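Paper cups for the little stuff

I quit buying drawer organizers last November and went back to plain paper cups, the kind left over from every birthday party we've ever had.
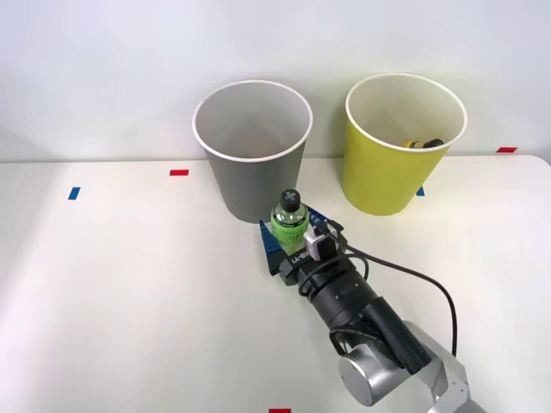

My rule is one color per kind of thing! Yellow gets the odds and ends I grab every day, gray is for whatever I haven't sorted yet (it fills up fast, believe me). Keep the cups at the back of the table against the wall, or you'll knock them over with your elbow like I did, twice. Tall bottles don't go in them, they're too tippy. If a cup goes soft, slip a second one inside and you've got 2 more months out of it.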